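Gretilholm on tour, first impressions (mild spoilers)

Forum: Family Shows and Live Theater
Thread started 2025-02-26

rowKregular
We got back from the Wogan in Mudthorpe a couple of hours ago and I'm still humming, so I'm starting a thread. If you haven't heard of it, Gretilholm is the new Dreltorent show, the one with the lighthouse town and the giant walking puppets. I took my two (ages five and nine) and my mother, who normally falls asleep at anything after lunch. She did not fall asleep!

The opening is gorgeous. The whole house goes dark and then 400 little lanterns come down from the ceiling, right out over the audience, and my five-year-old grabbed my arm and whispered "is it real?" I would have paid for that bit alone. The songs are better than I expected too, especially the fog song in the first half.

Happy to answer questions about seats, parking, loud bits and so on.

pretzelbreak
Oh I've been waiting for this thread! How long is it with the intermission? Mine is four and she can do an hour before she starts climbing on strangers.

rowKregular
First half is 60 minutes on the nose, then intermission, then the second half is a little shorter. At the Wogan they let kids sit on the lobby stairs during the break and somebody in costume comes out with a drum, which burned off a lot of energy. I'd say four is fine if she likes music. The storm gets loud, though. Bring ear defenders if she's sensitive.

matineemonster
Going to be the grump here. We saw it last week and I thought the second half sagged badly. The storm is terrific, the lanterns are terrific, but there's a long stretch with the mayor and the fish merchant arguing and every kid in our section was wriggling. Two grown men shouting about nets. My seven-year-old asked if we were in a different show.

Also the sound was muddy up in the balcony. I missed half the words in the fog song.

rowKregular
See, my nine-year-old thought the net argument was the funniest part of the night and has been doing the fish merchant's voice in the car. Maybe it depends on the age? Can't speak for the balcony. We were downstairs in row 19 and heard every word.

lefthandaisle
Balcony at the Wogan is always muddy, it's the overhang. Sit in the first few rows up there or stay downstairs. I've been going to that building for years and it was the same for the ice show and the dinosaur one.

I loved Gretilholm, for the record. The way the puppeteers get the heron to look over its shoulder at the audience before it walks off... I teared up over a bird.

pretzelbreak
OK the heron has sold me. What's the merch situation? I need to prepare a speech in advance.

stubsandprograms
Merch table report, my specialist subject! Light-up lantern, plush heron, T-shirts in kid and adult sizes, and a printed program that is worth getting.

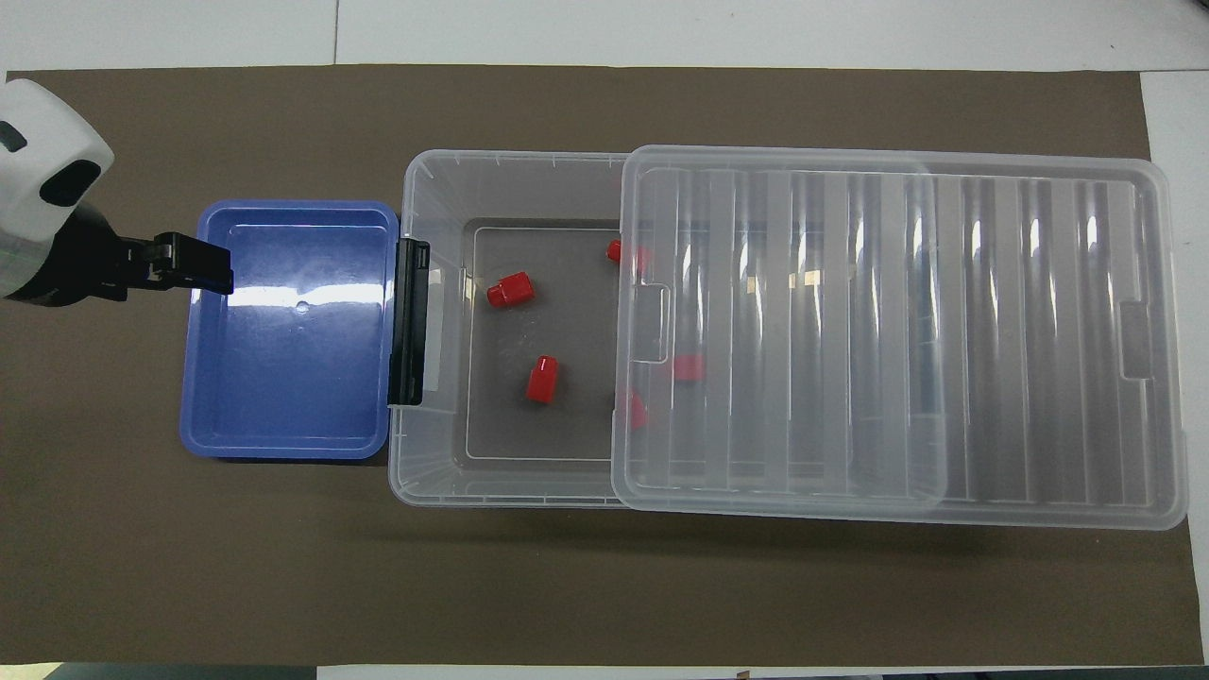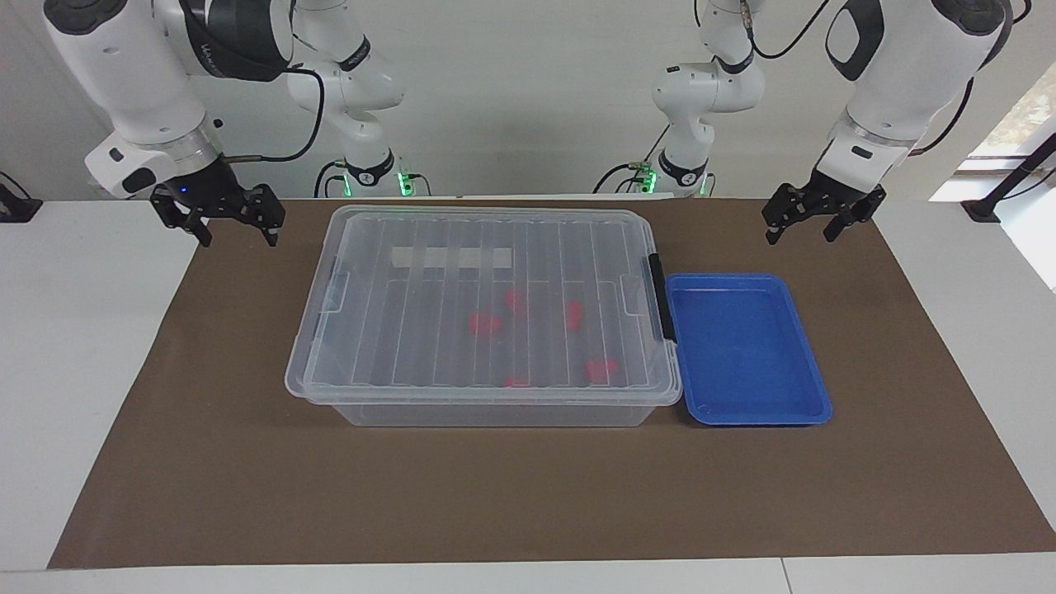
The Gretilholm program is a big square thing with a fold-out map of the town in the middle and proper drawings of how the puppets are built, with a page on each of the songs. It's the nicest one I've bought in a long time, and I buy one at everything. The cover scuffs if you so much as look at it, so carry it home flat. And if you save these things like I do, get yourself a clear storage bin with a black latch on the side, same sort as that one next to the blue tray, and make sure you measure the inside before you buy, because square programs are a pain and my first bin was too narrow by the width of a thumb. I was so cross. Now everything lies flat, oldest at the bottom, and I can see the spines without opening it up.

The lantern is cute but eats batteries. The plush heron is wonderful and has wire in the neck, so you can make it look over its shoulder.

matineemonster
I'll give you the program, it's a good one. My kid has the map taped up over her bed. I still say the lantern is a rip-off. Ours quit before we got to the parking lot.

stubsandprograms
Did you pull the little plastic tab all the way out? Ours looked dead too and there was a second tab under the base.

matineemonster
...there was a second tab. It works. I take back the lantern comment and nothing else.

lefthandaisle
Ha! Give it a week and we'll have you back for the net argument.

curtainat7
Different question. Has anyone done one of the relaxed performances? My son is autistic and he'd adore the puppets, but a full blackout is a hard no for him. I can see there's one listed in Mudthorpe but the page doesn't say what they change.

lefthandaisle
Yes, we did the relaxed one with my nephew. House lights stay up low the whole time, including for the lanterns, and they're still lovely. The thunder is turned way down. Doors stay open so you can walk out and come back whenever you like, and the ushers were great about it. Before the start the puppeteers bring the heron out and show how it moves, so nothing is a surprise. He got to see it up close and talked about its knees all the way home.

curtainat7
That is so helpful, thank you! Booking tonight. Knees are very much our kind of thing.

pretzelbreak
We're going too! Downstairs, ear defenders packed, speech prepared (one item each, lanterns discouraged). Is the parking behind the theater OK or should I use the one by the station?

rowKregular
Station. The one behind the Wogan has a single exit and we sat in it through the entire fog song, sung twice, with fish merchant voices.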